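About Us

Welcome, and thank you for stopping by! Evangelista House is a small center for Christian and Jewish learning, and we have been opening our doors to neighbors of every faith (and of none) for 17 years now. We began with a Bible study at Annick Sutherland's kitchen table, where a few church members and a few friends from the Womska Street synagogue sat down to read the Psalms together, and somehow kept on reading long past supper.

Annick is still our director, and she still brings the soup. These days we run evening classes in Hebrew and church history, a summer reading group, and our Lokola Lectures, which bring visiting speakers to talk about the hard parts of our shared past as well as the happier ones. Our lending library holds 300 books, most of them given by local families, and you are very welcome to borrow 2 at a time for as long as you need them, within reason!

Classes are kept to 20 people so that everyone gets a chance to talk. You don't need any background, and we never ask anyone to sign a statement of belief. If you'd like to know more, come by the Prola Building any weekday afternoon and ring the lower bell, or write to the office and Annick will get back to you herself, usually at some length.
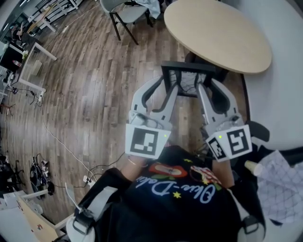

Hands full, and an Olive-Dolive T-shirt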